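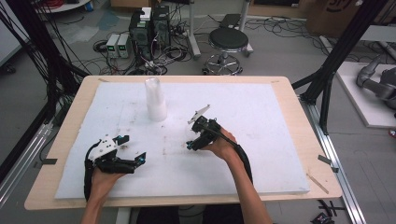
According to one reader of the Mokau household glossary, a foam board is only a lid for a table, and the word "worktop" should be kept for things that can take a knife. Most entries on the subject use the term more loosely. A foam work surface is a flat slab of rigid plastic foam laid over a table or bench to give a light, slightly yielding place to set things down. It is usually white, and it is often cut smaller than the table so that a margin of the tabletop stays bare.

Material

The common type is expanded polystyrene, made of small beads fused together with steam. The beads give the face its fine grain. Extruded polystyrene is smoother and denser, and it dents less under a narrow load. Both are mostly air, so a board big enough for a full table can be lifted with one hand.

Sizes vary by seller. Pekia lists a board 600 mm wide, and Akosix sells a 100 mm block that is meant to be sliced at home with a hot wire.

Use with cups and other light objects

Foam deadens the sound of a cup being put down and gives a little under the rim or base. A clear plastic cup is a common thing to stand on it. Empty cups tip easily on any surface, and a dent in the foam makes this worse - a flat, unmarked area is the better spot. Frosted or translucent cups can be hard to pick out against white, and some users put a sheet of colored paper underneath.

Wear and cleaning
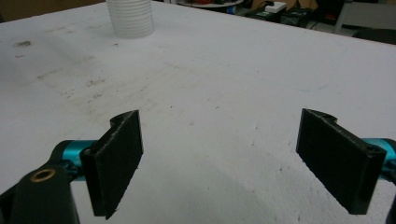
Smudges and stains on a white foam surface.

White foam shows dirt early. Gray and brown marks come from hands, sleeves, rubber and dust, and they settle between the beads, where wiping doesn't reach. Lukewarm water with dish soap takes off the newer ones. Acetone and many spray glues dissolve polystyrene and should be kept away from it.

A stained board is still usable. Many are simply turned over, and the Rebelo guide, revised in September, suggests marking the date of the turn on the edge in pencil.

See also: Cutting mat; Desk pad; Disposable cup

Last edited Mar 14, 2020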